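Zatton — Work With Us

Call for participants: phone accessory sorting and tray packing, short sessions

Let's start with what usually goes wrong in ads like this. They say "flexible." They say "dynamic environment." Then you show up and it's a table, a stack of phone cases and a person telling you to go faster. We have the table and the phone cases too. We would like you to know that before you fill in the form, and we would like you to read all of this before deciding it sounds easy.

What we are looking for

Adults who will come to our Farnurberg site and put phone cases into trays, take them out again, turn them the right way around, and repeat. A session is 2 hours including a break. The full series is 8 sessions, spread over however many weeks suits both of us. You can sign up for fewer, but we give places first to people who will do the whole series, as the first session is mostly learning and the second is mostly unlearning.

The purpose is to find out how a case should sit in a Luseren tray so that it goes in without a fight and stays where it was put. Luseren is the name we use for our long clear trays. There are several versions, and our own staff disagree about which is best. We have stopped trusting our own staff on this subject, myself included. People who look at the same tray all day will defend anything.

What you will do

You work at a small table, one case at a time. Each round comes with a card that tells you which case to pick up, which tray it goes in and which way it should face. Most rounds ask for the case upright at one end. Some ask for it flat. You place it, let go, wait for the tone, and take it out. If it falls over, you leave it until the tone and then start the round again. Please don't catch it. We want to know that it fell.

Work is done with the hand grippers supplied, one per hand, on both placing and removing. They take some getting used to, and your forearms may notice the next morning.
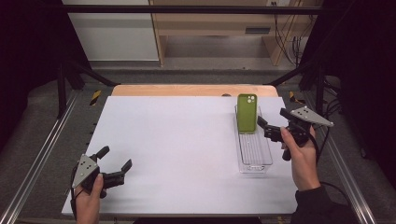
Station at Farnurberg: clear tray with a ribbed bottom, lime-green case upright at the back.

A normal session runs to 72 rounds. We don't pay by the round and we don't keep a leaderboard, and if a supervisor starts hurrying you, say so on the exit sheet. Slow and correct is fine. Fast and crooked is no use to anyone, however good it feels.

Who should apply

You don't need experience in packing, retail or phones. You do need:

Reasonable use of both hands and both wrists for the length of a session.
Eyesight, with or without glasses, good enough to tell the front of a case from the back at arm's length.
The patience to do the same small thing many times and still care whether it is straight.
Enough spoken English to follow the instructions and tell us when they make no sense.

Left-handed applicants are welcome, and we are short of them. People who have packed for a living are also welcome, but please be warned that you will be asked to do it our way even when your way is better. There is a space on the exit sheet for telling us so. We do read it.

Who should probably not apply

Anyone hoping this leads to a permanent job. It might, in the sense that anything might. We have no openings in mind and would rather say that now. Anyone looking for a design role should also look elsewhere. You will have opinions about the trays by the end, and we will write them down, but you won't be drawing new ones.

If you have a current wrist, elbow or shoulder injury, wait until it has healed. We will keep your form for the next round.

Pay and practical matters

Participants are paid a flat fee per session, stated in your invitation letter before you agree to anything. A session you leave early for health reasons is paid in full. A session you leave early out of boredom is paid up to the break, and we accept that we can't always tell the difference.

We don't cover parking. Bus 411 stops outside the gate, and its timetable is optimistic, so take the one before the one you think you need. Morning sessions start at 9 a.m. and afternoon sessions at 1:30 p.m. Late arrivals are moved to another session if there is one.

Wear sleeves that fit close at the wrist or push up easily. Leave rings and bracelets at home or in the locker. Your own phone goes in the locker as well — and no, we can't test your case for you.

How to apply

Fill in the short form on the Zatton participants page and choose "Oláh series" from the menu. Applications open in March and close when the places are gone. The form asks for your name, contact details, dominant hand and the times you can come. It doesn't ask why you are passionate about phone accessories. Leave the "additional comments" box empty unless you have an additional comment.

You will get a reply either way. If you are offered a place, you will be asked to come in once for a short trial at the table, paid at half the session fee, and after that either side can say no without giving a reason.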